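The great jaw hunt (or, why we stopped folding jumpers for a fortnight in July)

If you came to the Trosside open evening you'll know the hand-held grippers are everybody's favourite thing to pick up. 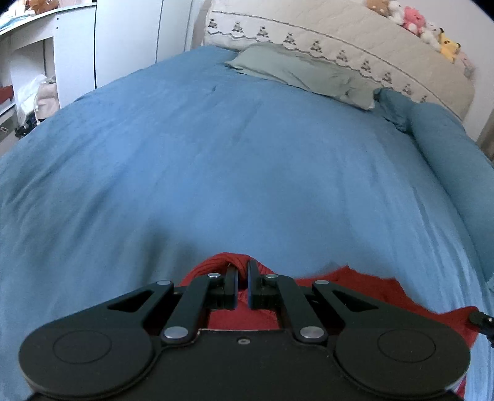

We love them too, which is why it was such a blow when Nhung Trương came in with one that wouldn't let go.

She had been working through the knitwear list at home, picking up sleeves, collars and hems and laying them out flat on the bed. Knitwear is the hardest part of the home set and easily the most fun, because a jumper never lands the same way twice. On her 116th pick of the afternoon she opened her hand and the jaws stayed shut, with a good pinch of wool still between them. She did exactly the right thing: she stopped, unplugged the cable, and eased the wool out sideways with the blunt end of a teaspoon. No pulled stitches!

Our first guess was fluff. It's nearly always fluff. Finlay Aitken took the gripper apart on the bench, brushed out a fair amount of it, put everything back together and got a lovely smooth action for the rest of the morning. After lunch it stuck again, this time with nothing in the jaws at all.

So then it got interesting. Ruben Bakker went back through the recordings and plotted how wide the jaws opened on each pick. You could see the trouble coming a long way off. Over 1510 picks the opening had been getting slower on one side, by such a small amount each time that no hand would feel it. The left finger was arriving late and the right one was doing most of the work. Once the two were far enough out of step, the linkage twisted very slightly and bound up.

The cause was one pivot pin. It had worked its way a little proud of the arm, enough to rub, and the rubbing had worn the hole slightly oval. Finlay found it by putting a dab of marker pen on every pin and seeing where the ink had gone after 80 empty squeezes. I can't tell you how pleased he was with himself, and quite right too. The fluff had been making things worse, but it was never the whole story.

We then checked every other gripper in the cupboard, and two more had a pin starting to creep. One of those had been out on loan to the Jikivbridge group, who were very good about it and posted it back the same day.

Now the safety bit. Nobody was hurt, and the jaws can't do much to a finger beyond a nip. But a jammed gripper makes people want to tug, and when it frees itself it does so all at once. Liam Sedgwick tried this on purpose with a thick glove on and a tea towel in the jaws, and his knuckles met the bench quite smartly. The same linkage also goes on the arm in the workshop, where it would be pulling on the cloth with a good deal more force than Nhung has in her wrist. The arm is staying off until its pins have been changed.

What we'd like you all to do from now on:

Before each session, squeeze and release 15 times with nothing in the jaws, and watch that both fingers move together.

Run a fingertip over the pins. They should all feel the same height.

If it sticks, unplug it first and then free the cloth. Please don't pull.

Brush the joints out after any wool, fleece or towelling.

Write the jam in the log, even if it cleared by itself. Nhung's notes saved Ruben hours.

New pins with a proper shoulder are on order from Rüegg, and Aravind Poduval is drawing up a thicker arm so there's more material round the hole. He has a first one printed already and it feels wonderful, really crisp. It'll go on the Jitine test rig before anyone takes it home.

Knitwear starts again as soon as the repaired grippers have been signed off. If you've got a chunky cardigan you could lend us, Nhung would love to hear from you, and the more buttons the better.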